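Unit 3. Bedding surfaces: the woven bamboo mat

Handout, Thursday session

A bamboo sleeping mat is laid directly on the bed, in place of a top sheet. The slats are narrow and parallel. Air passes under the body along the gaps, and the surface takes up little sweat. For the exercises we use the Saithong mat, 3 mm thick, and the heavier Clitska.

Care. Wipe along the slats with a cloth wrung out in 500 ml of lukewarm water. Do not soak. Dry flat in shade for 20 minutes per side. Direct sun makes the slats brittle and lifts the edge binding.

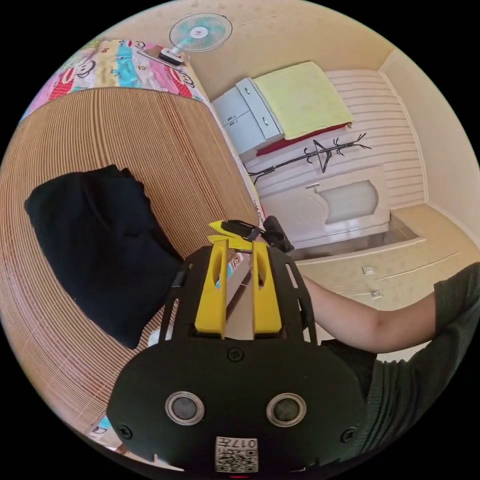
According to Vustley, wiping along the slats is not enough for a mat in nightly use, and a second pass across them with a soft brush is needed to clear dust from the gaps. The course accepts both methods. If the brush is used, reduce the water by half.

Storage. Roll with the slats parallel to the axis of the roll. Folding across the slats breaks them. Tie loosely at both ends and store upright.

For next session: read the Drolteck care sheet, no. 919, and note where its drying times differ from those given in this unit.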